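Home Archive Paper Contact

Filing loose printouts: notes on a clip folder

2 min read

I had 2,943 pages of printouts on the shelf by August, most of them articles saved over several years and never put in order. Birdie Okafor asked for the ones on the business of sport, so that pile went first. Pages were squared on the table, sorted by subject, and anything over 50 sheets was split.
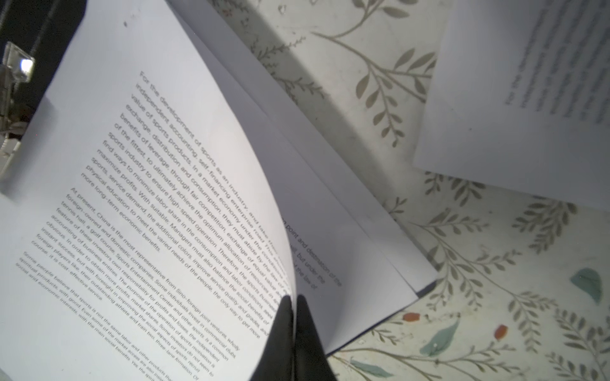
Sorting by title is unreliable with translated articles. Titles vary between copies, and headers drop off in printing. I sort by the first full sentence on the page and pencil a two-word subject in the top corner. The page that begins "For the development of sports as an industry" went under "sports economics"; its next paragraph moves on to joint ventures and privately funded clubs, which could justify a second heading. I kept one. Cross-references go on an index card — duplicates of the page itself take up too much room.

The folder is a black one with a metal clip along the spine. Procedure:

1. Tap the stack on its left side until the margins line up.
2. Stand the cover up before loading, so the sheets can slide fully under the clip.
3. Close the clip, then check that no text is caught beneath it. 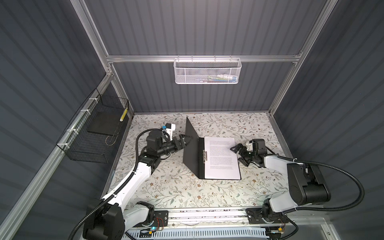 Remaining problems

Narrow left margins. Some older printouts lose the first letter of each line under the clip. Raíssa Bittencourt reprints hers with a wider margin; I haven't decided whether it's worth the paper.

Next is the Girnville material, mostly maps, in mixed sizes.

2 comments Share Older post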